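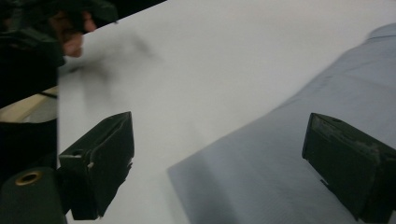

Jodgate Mustard Sauces
Notes on our spring range, posted in parts. March 13, 2023

1/
Jodgate is pleased to announce that its spring range of table and cooking sauces is now available to stores and by mail order. The range consists of a yellow mustard sauce, a brown mustard and vinegar sauce, and a tomato sauce with molasses. The posts that follow answer the questions we receive most often.

2/
The yellow mustard sauce replaces the product sold until now as Loltton Gold. The recipe has been changed in one respect. Honey has been removed and cane sugar used in its place. Customers who buy the sauce for guests who avoid honey may now do so with confidence.

3/
The brown mustard and vinegar sauce is new. It was developed by Leonora Enriquez, our head of recipes, over 19 test batches. It is thinner than the yellow sauce and is intended to be brushed on during the last part of cooking or served at the table. It contains black pepper, cayenne and a small amount of ground celery seed.

4/
The tomato sauce with molasses is unchanged. Some customers have written to say that it seemed darker this winter. The color of molasses varies from one delivery to the next, and the sauce varies with it. The quantity used per batch has stayed the same.

5/
On heat: none of the three sauces is sold as a hot sauce. The yellow sauce is mild. The brown sauce is sharper, and most of that sharpness comes from the mustard and the vinegar. Customers who would like more heat are advised to add it in small amounts at home.

6/
On storage: unopened bottles should be kept in a cupboard away from direct sunlight. Once opened, a bottle should be kept in the refrigerator. Please refer to the date printed on the neck. Some separation is normal in the brown sauce. Shake before use.

7/
On allergens: all three sauces contain mustard, including the tomato sauce, where it appears in a smaller amount. The brown sauce also contains celery. Full ingredient lists are printed on the back label and will be supplied in large print on request.

8/
On cooking with sugar: the yellow and tomato sauces will darken quickly over direct flame. We recommend moving the meat to the cooler side of the grill before applying either one. Two thin coats give a better finish than one heavy coat. Allow the first to set before adding the second.

9/
Elsie Bolger of our test kitchen suggests the yellow sauce with pork shoulder, smoked sausage or roasted cabbage. The brown sauce is her choice for chicken thighs. She also stirs a spoonful into potato salad dressing in place of prepared mustard.

10/
On bottle sizes: the small bottle has been withdrawn. The standard bottle and the kitchen jug remain. Restaurants that have a standing order for small bottles will be contacted by Carleen Pearce in customer accounts before their next delivery, and no order will be changed without agreement.

11/
The first run of the brown sauce is limited to 2,000 bottles. A second run will follow if the supply of mustard seed allows. Stores may order up to 2 cases each from the first run. There is no limit on the yellow or tomato sauces.

12/
Several readers have asked whether the Femden dry rub will return. It will not be part of the spring range. The paprika we used is no longer offered by our supplier, and the replacements tested so far have been too sweet. Delwyn Wihongi continues to work on the blend.

13/
Correction to post 9: the potato salad suggestion applies to the brown sauce only. The yellow sauce already contains enough sugar to change the flavor of the dressing. We apologize for any confusion.

14/
Questions about wholesale orders should be addressed to Ataahua Pirihi. Questions about ingredients should be addressed to the test kitchen. Please include the batch code from the neck of the bottle when writing about a product you have already bought.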